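3.2 Room program and adjacency

The Brirkham outpatient building was planned around a standard module of 12 exam rooms served by one staff work area. Gondal and Bhutto used the same module in their study of the Mengal clinic, so walking distances in the two buildings can be compared directly. We kept their definition of a trip: any movement by a nurse or physician that begins in one room and ends in another, excluding breaks.

Wall color was held constant within each department. Saturated finishes were limited to family waiting and consultation rooms, where no clinical assessment of skin tone takes place (Figure 4). 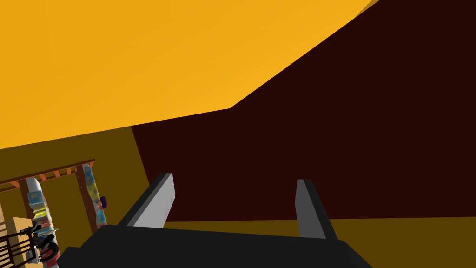
Figure 4. Rendered interior with yellow surface and dark wall; gripper fingers open.

Exam rooms were arranged in two rows with the work area between them. Patients enter from an outer corridor and staff from the inner side. This layout adds corridor area, and the Grilleck cost model charges that area at the full rate for finished space. The added cost was partly offset by removing the separate charting alcoves, which staff at Mengal had seldom used.

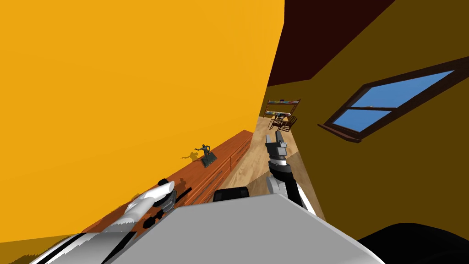
Door position had a larger effect than room size. Moving the staff door to the corner nearest the work area shortened the median trip in every department except pediatrics, where supply rooms were shared with the adjoining lab. Room depth was left unchanged in all layouts.

Trips were simulated in Stolo using appointment schedules from February. Each layout was run 100 times with random arrival delays, and runs with fewer than 400 completed trips were discarded. Occupancy was capped at 90 percent to match the scheduling policy of the clinic. 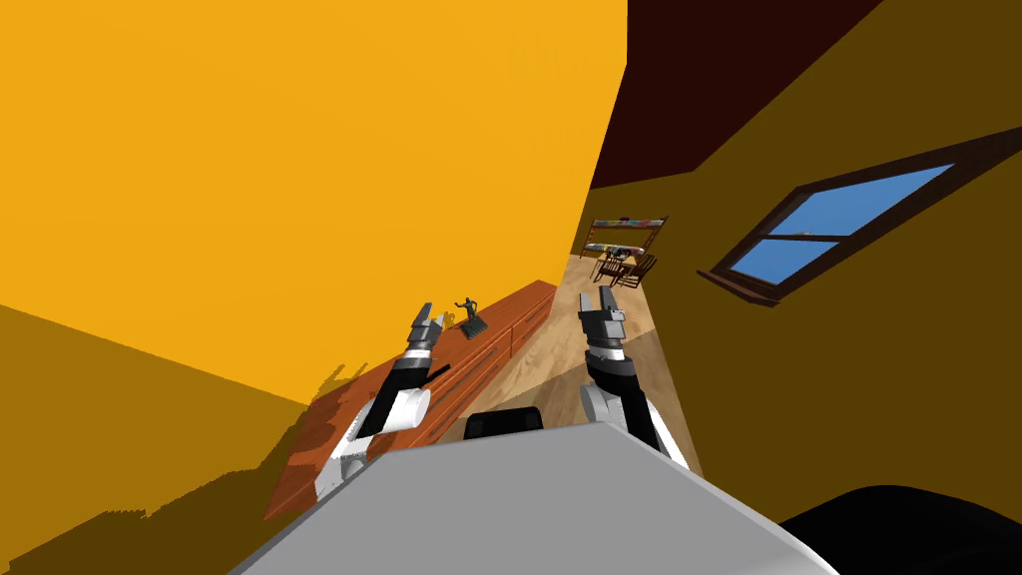 Two limits apply to these results. The model treats all staff as walking at one speed, and it does not represent waiting at doors. Shared imaging rooms were also left out, as their schedules are set by a separate department. Section 3.3 reports the effect of adding a second supply room to each module.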